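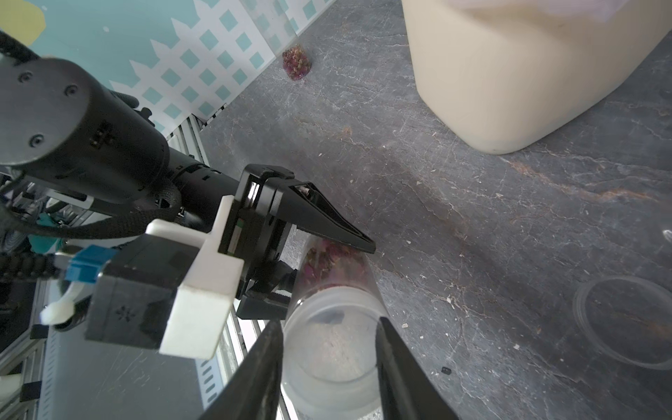
Most of the advice going around on looking after an electric car at home comes from people selling something. The Garby charging cable cleaner is 20 dollars of scented water, as far as I can tell. A damp rag does the same job on the cable, with the plug out of the wall first. Keep the rag off the pins. Where the cable lives matters more. I used to drop mine on the nearest flat surface, and a dark gray top with white veins and rust streaks, like this one, hides grit very well until you drag a cable over it. Hang it in wide loops on a big hook instead.

Then there are the tires. The label on the Carbone foam says up to 3,000 miles of shine. Mine looked dull after the second rain. Check the pressure with a cheap gauge before you drive anywhere, and go by the sticker in the door frame. The number on the tire itself is a maximum - plenty of people get that wrong.

Ginevra Ruggiero wrote in to say she charges to 60 percent all week because a forum told her to. Maybe. Your owner's manual has a number in it, and I would trust that over a forum, or over me.
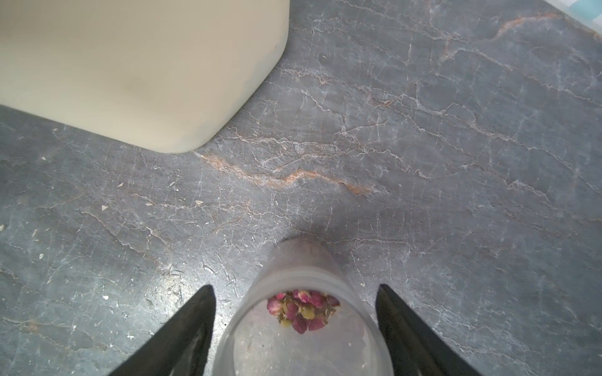

Gray marble with a rust-orange vein.

Floor mats: shake, vacuum, then warm water and a little dish soap. Dry them flat, out of the sun. The Fellis mat spray left mine slippery, and I don't want that under a brake pedal.

Skip the baking soda trick for seat smells too. It gets down in the seams and you will still be vacuuming it out in August. Find what smells first. Mine was a carton of milk under the passenger seat.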